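Determinação do tempo de reverberação do pavilhão Feser
Relatório de projeto – Acústica Aplicada

1. INTRODUÇÃO

O pavilhão Feser é utilizado para aulas, ensaios de coro e exames escritos. A inteligibilidade da palavra é considerada fraca pelos utilizadores, sobretudo nas filas do fundo. O presente trabalho teve por objetivo determinar o tempo de reverberação (T) da sala por bandas de oitava, comparar os valores medidos com os estimados pela fórmula de Sabine e avaliar uma solução de correção com painéis absorventes.

A sala tem planta retangular e um volume de 1576 m³, calculado a partir do levantamento dimensional feito pelo grupo. As paredes são de alvenaria rebocada e pintada, o pavimento é de mosaico cerâmico e o teto é de betão aparente. As janelas ocupam quase toda a parede poente. O mobiliário fixo limita-se a um estrado de madeira.

2. FUNDAMENTO TEÓRICO

O tempo de reverberação é o intervalo necessário para que o nível de pressão sonora desça 60 dB após a interrupção da fonte. Na hipótese de campo difuso, aplica-se a relação T = 0,161 V / A, em que V é o volume em metros cúbicos e A a área de absorção equivalente em metros quadrados. A relação perde validade em salas com absorção mal distribuída, caso em que a fórmula de Eyring nem sempre corrige o desvio.

Na prática, o ruído de fundo raramente permite observar um decaimento de 60 dB. Optou-se por T20, obtido por regressão linear entre -5 dB e -25 dB e extrapolado para 60 dB.

3. MATERIAL E MÉTODO

3.1 Equipamento

Utilizou-se um sonómetro Kang com registo por bandas de oitava, calibrado antes e depois de cada série, e uma fonte omnidirecional alimentada com ruído rosa. O tratamento dos decaimentos foi feito no programa Bestia, versão disponível no laboratório. Todas as posições de microfone foram ocupadas com o aparelho apoiado em tripé, a 1,2 m do pavimento.

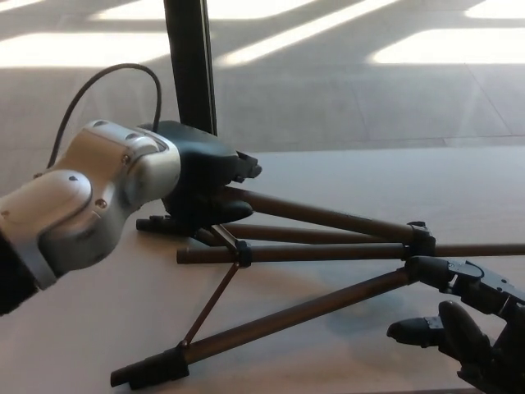
Figura 1. Tripé recolhido, de pernas telescópicas castanhas.

3.2 Procedimento

As medições decorreram em agosto, com a sala desocupada e as janelas fechadas. Definiram-se 2 posições de fonte, uma no estrado e outra junto ao canto nordeste, e seis posições de microfone. Nenhuma posição ficou a menos de um metro das paredes. Em cada combinação registaram-se três decaimentos, posteriormente promediados.

A banda de 63 Hz foi excluída da análise. A relação sinal-ruído era insuficiente nas posições próximas da conduta de ventilação, mesmo com o sistema desligado no quadro. Foram também rejeitados dois decaimentos perturbados por tráfego na rua Gruseslow. A temperatura e a humidade relativa foram anotadas no início de cada série.

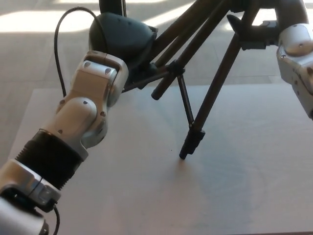 4. RESULTADOS E DISCUSSÃO

Valores médios de T20 por banda:
125 Hz: 2,71 s
250 Hz: 2,48 s
500 Hz: 2,30 s
1000 Hz: 2,05 s
2000 Hz: 1,62 s
4000 Hz: 1,31 s

A diminuição de T com a frequência é a esperada numa sala de superfícies rígidas. Para 2000 Hz, a estimativa de Sabine conduz a A = 141 m² e T = 1,80 s, valor superior ao medido. A diferença é atribuída em parte à absorção do ar, que não foi incluída no cálculo, e em parte aos coeficientes tabelados do envidraçado. Nas bandas de 125 Hz e 250 Hz o desvio tem sinal contrário. O estrado, oco, foi tratado como painel ressonante e a sua absorção terá sido sobrestimada.

A dispersão entre posições foi maior nas baixas frequências – resultado compatível com a reduzida densidade modal nesta gama.

5. PROPOSTA DE CORREÇÃO

Propõe-se a aplicação de painéis de lã mineral revestidos a tecido na metade posterior do teto e na parede do fundo. Os painéis do teto devem ser montados com caixa de ar, de modo a alargar a absorção às bandas de 250 Hz e 500 Hz. A parede atrás do estrado deve permanecer refletora. O cálculo da área de painel por banda consta do anexo B, e as folhas de registo das medições do anexo A.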